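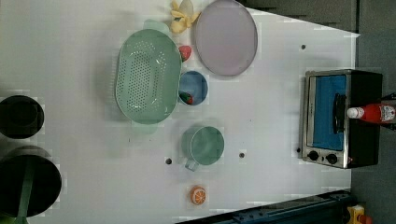 Sidetix has announced that it will resume scheduled service between Lotico and Wesik in October, four years after the route was withdrawn. The announcement was brief and gave few particulars, and I have received enough questions from readers to justify setting out what is known. My own interest in the matter is that of a regular passenger on the former service, most often with a small child in the next seat. Families made up a good share of the cabin on the morning departure, and anyone who has packed a bag with a toy banana and a pair of toy strawberries will understand why a short direct flight was preferred to a journey with a connection.

The new schedule provides for 2 flights a day in each direction. The first leaves Lotico at 6:50 a.m. and the second in the late afternoon. Under the previous operator, Sönmez, there was a midday flight as well, and it is not being restored. Passengers who used it for medical appointments in Wesik will now need to plan for a full day.

Fares begin at 202 one way, before baggage. The carrier permits one item under the seat at no charge. A bag placed in the overhead compartment is charged separately, and the amount is higher at the gate than at the time of booking. Seat assignment is also sold as an extra, although a child under twelve will be placed beside an accompanying adult without payment. I asked the airline to confirm this last point in writing and it has done so.

Ertuğrul Ertürk, the director of route planning, wrote in reply to my inquiry that the airline expects to carry around 3,333 passengers a month by the end of the first winter. That figure seems attainable to me, provided that the morning departure keeps its time. The old service lost much of its business traffic when the first flight was moved to 8:15 — a change that made same-day meetings difficult — and it did not recover.

Holders of unused Sönmez vouchers should note that Sidetix has not assumed responsibility for them. Umut Yurt, who handled customer claims for Sönmez in its last year, has advised me that written claims are still being accepted, with the original booking reference and proof of payment.

Check-in at Lotico will be in the east hall, at the former Sönmez counters. Parking rates there have risen twice in the meantime, and the long-stay lot now requires a reservation. I have booked the early flight for the second week of service and will report on the cabin, the boarding procedure and the punctuality of the return.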